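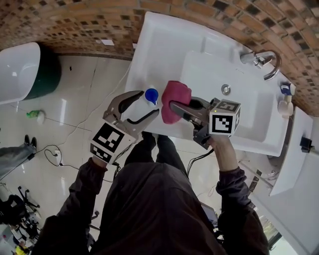
Sink duty with the grippers, bottle in the left, cloth in the right.

Friday, and my wrists are toast. I've been cleaning hotel bathrooms at the Virkden for years and I never once thought about how I pick up a bottle. Now I think about it all day long! Squeeze, tip, park it over the rim, wipe with the other side, try not to drag the cable through the bowl. A sink I could do half asleep takes me forever with these things on.

We did 35 rounds today (same sink, same pink-red cloth, I'm starting to see it when I close my eyes). Billey wants 1685 before the end of November, and then the recordings go off to Kasprzak so their machine can learn from us. The girls on second floor think we're training our own replacements. Management says no, it'll do sinks and toilets and we'll get the beds and the guests. Beds are what kill my back, so thanks a lot.

I do like sitting down between rounds, and the extra 2 bucks an hour. And I caught myself being proud when the playback looked good, which felt weird. Asked about next year's hours again and got a shrug. Must remember hand cream.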